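Cabbage splitting before I can pick it, what am I doing wrong?

Posted in Vegetables & Herbs
2021-07-20

Hi all, second year with a vegetable patch and I'm already back with a complaint. I planted two rows of green cabbage in April, a variety called Esteban that my neighbor swears by, and they grew like crazy. Really lovely heads. Then we had a long dry stretch, I was away for a week and my son did the watering (or said he did), and when the rain finally came the heads started cracking open right across the top. I've lost 7 of them so far and I want to save the rest.

I've been feeding them with Fokorine, the liquid stuff, at the strength on the bottle. The soil is heavy clay with a bit of compost dug in. Should I pull everything now, even the smaller ones? And can you eat the split ones or are they done for? My husband wants to make kraut out of the whole lot and I'm not sure we have enough jars.

Nuria Moya

2 replies

clayfoot_annie

Oh, I feel this one! I lost most of a row the same way my first summer on this plot. It's the water, almost certainly. The plant sits there thirsty, the outside leaves of the head toughen up, and then it gets a big drink and the inside grows faster than the outside can stretch. Pop.

A few things you can do for the ones still standing.

Twist them. Sounds brutal, I know. Take the whole head in both hands and give it a quarter turn, until you feel some of the roots let go. It slows down how much water the plant can pull up. I do this to any head that feels firm when I squeeze it, usually right before a storm is forecast.

Stop feeding. I don't know Fokorine, but if there's much nitrogen in it you're pushing growth at the worst possible moment. Put the bottle back in the shed until fall.

Pick by feel. I used to wait for supermarket size and that was my whole problem. A head that's hard all the way through is ready even if it's small. What you want is a smooth, tight dome, bright green, with no line opening up across the crown.
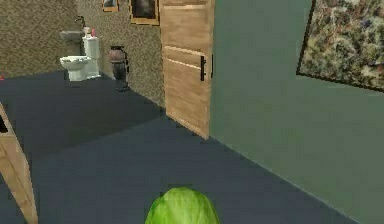 Mulch. Straw, grass clippings, old leaves, whatever you've got, a good thick layer but kept back a little from the stems. On clay it makes a huge difference, mine used to bake like a brick by the middle of summer. Water deeply twice a week and skip the little sprinkle every evening.

Eat the split ones! They're fine if you get to them in a day or two. Cut off anything brown or slimy, check the crack for slugs (there will be slugs) and use the rest. They won't store, so slaw, soup, or your husband's kraut. I'm on his side.

Also, when you cut a head, leave the stump in with a few of the bottom leaves and cut a shallow cross in the top. I usually get a handful of baby cabbages off each one, a bit bigger than a golf ball. Great in butter.

dutchoven136

What she said about water. I switched from Esteban to Cullex a couple of years ago and get a lot less splitting. It's slower and the heads are smaller, but they stand in the ground for weeks without opening up. Clallus is supposed to be good too but I only grew it once and the caterpillars got there first, so I can't really tell you.

I never had any luck with the twisting. I either did nothing or pulled the whole plant up. What I do now is push a spade straight down on one side of the plant, about a hand's width from the stem, and leave it at that. Same idea, cuts some roots.

For the kraut you don't need jars, a clean food-grade bucket and a plate with a weight on it will do. Weigh the cabbage after you shred it and use 2 percent salt. Keep it under the brine and somewhere cool.

Are you netting them? If you see little white butterflies hanging around, get something over the rows tonight.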